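Lellura gallery: exposure handling in the perception stack

Lellura is the perception and planning software we develop at Zestex for two-handed tabletop work. Since April the team in Stistosholm has been rewriting the part that decides how much to trust a pixel when the light on the table is uneven. Csaba Oláh wrote the new exposure model, and Nest Gronow maintains the planner that reads its output.

The old version used one brightness threshold for the whole work surface. The new one splits the surface into tiles and keeps a confidence value for each. The planner checks the two gripper poses against that map 30 times a second and slows down where confidence drops. Barta, our replay tool, steps through a recording and shows both values side by side. It now loads clips of up to 2000 samples.
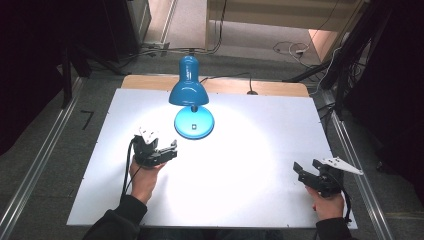
Two hand-held grippers aimed toward the lit center of a white board. The blue lamp's light is strongest near its base and fades toward the corners.

Tile size and smoothing are set in the Lellura config file, version 3 and later.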